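Section 5: Laying the mat on the bed

The Medve summer mat is sold as cooling. We would put it more modestly: slats hold less warmth than a quilted pad, and on a close night in June you may notice the difference. It will not replace a fan, whatever the carton says.

1. Strip the bed down to the fitted sheet. Pull the sheet tight.

2. Unroll the mat with the smooth side up. Two people make this easier.

3. Run your palm along the slats, never across them. If you feel a splinter, stop and see page 44.

4. Square the mat to the mattress. Leave it alone for an hour before you judge whether it lies flat.

CAUTION: Do not fold the mat against the slats to make it fit. The stitching is the weak point, and Kelstead does not cover torn seams under the warranty.

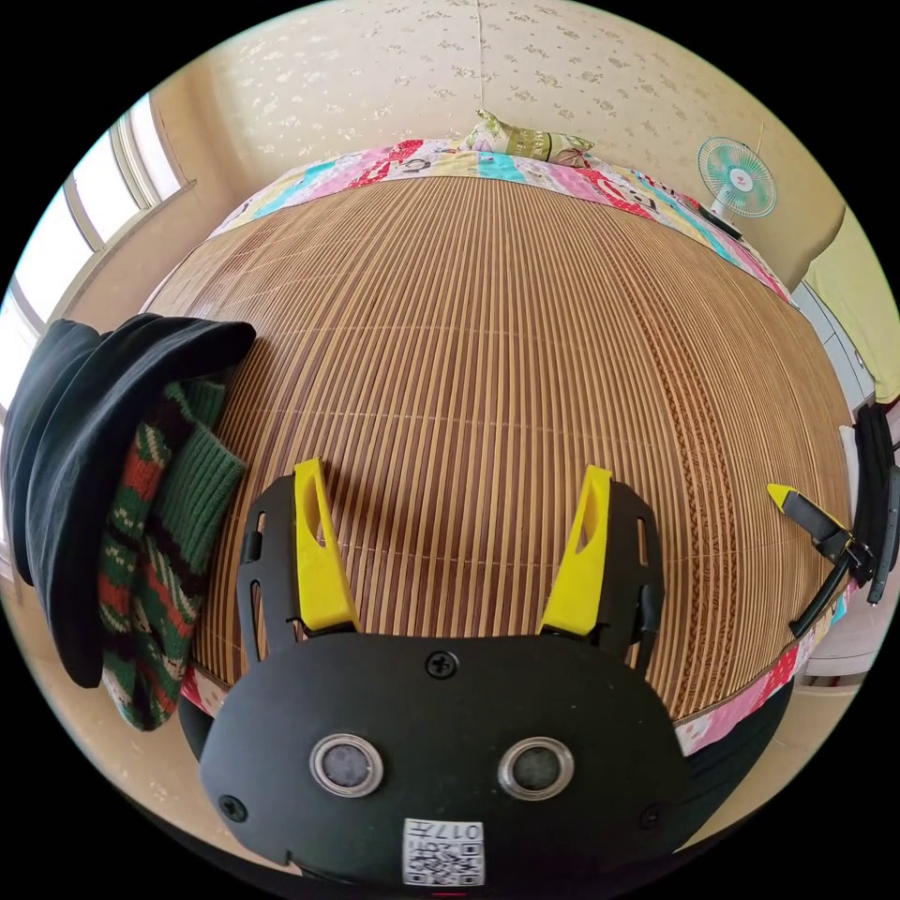 Can the mat go straight on a bare mattress?
Keep a sheet underneath. The slats can shift on slick fabric, and they may mark a soft pillow top.

5. Wipe with a damp cloth, well wrung out. Dry in shade.

NOTE: Anti-slip sprays are often recommended for mats. We tried one and saw no benefit, only a sticky patch that took two wipes to remove. Spare corner straps are part no. 437.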